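Jocelyn Galang on running a toy repair table in Fludcombe

December 29, 2020

Jocelyn Galang has mended soft toys for 20 years, first for her own children and then for most of the street. These days the parcels come from further off. She works from the back bedroom of her house in Fludcombe, and when we spoke by phone she was unpicking the seam of a bear with one hand.

"He's been done before, badly," she said. "Somebody used fishing line. It never gives, so the cloth tears round it."

She trained as a curtain maker at Lumanlan, a furnishing shop that closed long ago, and says the work is not so different. "You learn what a fabric will put up with. A curtain hangs there. A toy gets dragged down the stairs by one leg, so you sew it tighter."

This year she has finished 132 toys, her busiest year so far. Part of that she puts down to people being at home and looking in cupboards. The oldest customer was 79 and sent a rabbit with no ears at all.

"I asked him what shape they were and he drew me a picture on the back of an envelope. I made them to the drawing. They came out a bit long, but that's how he remembered them, so that's how they stayed."

Her prices are low and she knows it. A new eye is a couple of pounds. A full restuff costs more, mostly because of the washing - the skin has to come off, be soaked in a basin and dry flat before anything else can be done. She won't use a tumble dryer. "It ruins the pile. You get a toy back that feels like a doormat."

Honeylyn Manalastas, who used to work beside her at Lumanlan, now takes the knitted toys. Galang sends them over in a shopping bag and gets them back the same way. "I can't knit. I can follow a pattern, but I can't look at a hole and see what ought to be there. She can."

What does she turn down? Anything with a battery box, she said, and anything where the owner wants it to look new. "I had a lady who wanted the worn patch on the nose covered up. I said, are you sure, because that's where you kissed it. She rang back and said leave it."

She has a waiting list into the spring and is not taking new work until it is shorter. In the meantime she suggests people keep any bits that fall off - buttons, eyes, a scrap of ribbon - in an envelope with the toy's name on it.

"And don't glue it," she said. "Please put that in."
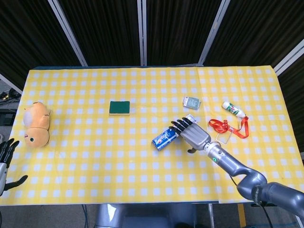 An orange soft toy on a gingham tablecloth.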